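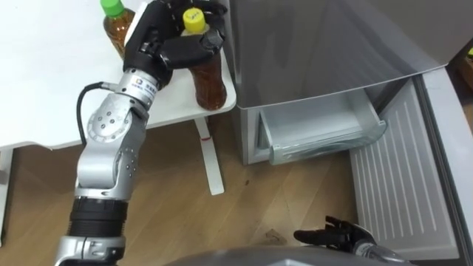 The Sutter Department of Public Works has revised its instructions for household recycling and will ask residents to leave screw caps on plastic bottles when they place them in the curbside cart. The change was announced on January 13, 2019, and takes effect with the first collections in April. Until now, residents were told to remove all caps and put them in the trash. Under the new instructions, a drink bottle with a bright yellow cap screwed onto its neck, like the one holding a dark reddish-brown liquid in the photograph, should be emptied, rinsed and closed again with the same cap before it goes into the cart. The color of the cap makes no difference.

The previous rule dated from a period when the city's recyclables were sorted largely by hand. Caps are commonly made from a different plastic than the bottles they close, and buyers of the baled material would not accept the two together. Loads with too many caps were downgraded or turned away. The city's current processor, Fillari, now grinds bottles and caps together and separates the two plastics in a water tank, where the cap material floats and the bottle material sinks. Both are then dried and sold.

Loose caps remain a problem. They are small enough to fall through the screens at the front of the sorting line, where they mix with broken glass and grit and are sent to the landfill. "A cap that arrives by itself is lost to us in nearly every case," said Agnes Wallin, who manages the Fillari facility. "A cap that arrives on a bottle goes where the bottle goes."

The department tested the new instructions last year in two collection districts on the east side of the city. Households there received a printed card and a sticker for the lid of the cart, and Fillari processed their material separately on selected days. By the end of the trial, 80 percent of the plastic bottles examined in the two districts had their caps in place. In a comparison district that kept the old rule, the share was 22 percent.

Natália Kollár, director of solid waste services, said the trial also answered a concern raised by collection crews. Tightly closed bottles hold air and do not flatten easily in the truck, and the crews expected that routes would take longer if trucks filled sooner. "We looked at the number of trips to the transfer station in both districts, and it did not change," Kollár said. "We are asking residents to press the air out of a bottle before closing it if they are able to. It is a help, but it is not a requirement."

Dovell, the company that collects recyclables under contract with the city, will not change its routes or its pickup schedule. The company has agreed to leave an information card, in place of the usual rejection tag, on carts that do not follow the new instructions during the first 90 days. After that period, carts will be tagged only for the reasons already listed in the collection rules, such as plastic bags, food waste and electrical cords. No fines are attached to the handling of caps.

The new instructions apply to plastic bottles and jugs used for drinks, cooking oil, vinegar, shampoo, dish soap and laundry detergent. Bottles must be empty. A small amount of water left from rinsing is acceptable, but any remaining drink or sauce should be poured out first, as liquids released in the truck soak the paper and cardboard collected with them. Labels may be left on. Pumps and trigger sprayers must still be removed and thrown away, because they contain metal springs that damage the grinding equipment.

Glass bottles and jars are treated differently. Their metal lids should be taken off, and both the lid and the container may be placed in the cart. Corks go in the trash. Residents who have saved loose plastic caps under the old rule are asked not to empty them into the cart. These can be brought to the drop-off center on the north side of the transfer station, where a marked bin will be available from April. Caps in that bin are shipped directly to a plastics buyer and do not pass over the sorting screens.

Businesses and institutions with dumpster service are also covered. Tastley, which operates the cafeterias in the city's high schools and in several municipal buildings, has said that it will update the signs above its recycling stations during the spring recess. The containers at those stations have round openings sized for bottles and will not need to be replaced. Operators of apartment buildings with 5 or more units will receive posters for their collection areas by mail and may request additional copies at no charge.

Ademir Sales, who oversees building services for the city, said the posters were redrawn after early versions proved hard to follow. "The first design had a great deal of text and a diagram of the sorting process," Sales said. "Residents wanted to know what to do with the item in their hand." The final poster shows a bottle being emptied, rinsed and closed — and, in a separate panel, the items that do not belong in the cart. It is printed in English, Spanish, Portuguese and Vietnamese.

The cost of the printed materials will be met from the existing outreach budget. The department does not expect the change to affect household collection fees this year. Revenue from the sale of cap plastic is shared between the city and Fillari under the terms of the processing contract, and will be reported with other material sales in the department's annual statement.

A further review will take place in the fall, when the department will examine samples from every collection district. Luzius Strebel, the engineer in charge of the sampling, said the review would also look at bottles returned with the wrong kind of closure, including foil and cork stoppers — a small share of the material in the trial, but one that slows the line when it appears.

Residents with questions may call the solid waste office during business hours or visit the service counter on the ground floor of City Hall. Replacement cart stickers will be available at the counter and at all branch libraries from the first week of April.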